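What Happens When a Robot Comes to Work?

I work at a place called Melnyk. We fix up old office furniture so that somebody else can use it. Chairs, desks, rolling shelves, footstools, you name it! When I tell kids that we have a robot, their eyes get really big, and then they ask me if it walks and talks. Sorry, it doesn't do either one. It's an arm with two fingers on the end, and we call it Plikby.

So what does Plikby do all day? Mostly it picks things up and puts them somewhere else. I know that sounds a little boring. But think about picking up the same kind of cushion over and over, from breakfast until dinner. Your back would get sore and your hands would get tired. Mine sure did! Before Plikby came, I was on the cushion table, and on our busiest day we moved 419 cushions. I went home and couldn't open a jar of pickles.

Now, you have five fingers on each hand, and you don't even think about how to use them. If you grab a grape you squeeze gently. If you grab a brick you squeeze hard. A robot has to be taught all of that. One of my jobs now is teaching it. I move the arm through a job, slowly, and the computer remembers where the arm went and how far apart the fingers were. Then I do it again, with the thing in a slightly different spot. And again. For the very first job we did this 31 times before lunch, and the robot still missed on its first try alone. I clapped anyway.

Did anybody lose their job? Kids ask me this a lot, and it's a good question. At our shop, no. But our jobs did change, and some people liked that more than others. A friend of mine on the cushion table missed the chatting. When you stand side by side doing the same thing, you talk all day long, and she didn't want to sit by a screen. So she moved over to sewing, and she's much happier there. I was nervous too. I had never taught anybody anything, let alone a machine! In other places people really have lost work when machines came in, so I think it's fair to worry and fair to ask.

There are still plenty of things I can do that Plikby can't. I can feel a loose thread with my thumb. I can tell when a zipper is about to break. And if something rolls off the table, I just bend down and get it.

Robots can have trouble with soft things, too. A box keeps its shape when you grab it. A pillow squishes! Look how close this finger is to something soft:

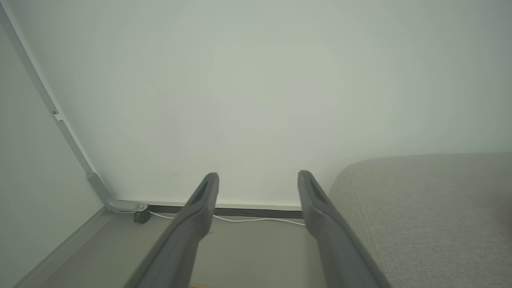
Two robot fingers with a space between them, and a gray cushion on the right.

Try being a robot at home. Use only your thumb and one finger, and keep your wrist stiff. Now pick up a sock, then a spoon, then a pillow. Which one was hardest? For me it was the pillow, and I dropped it on the cat.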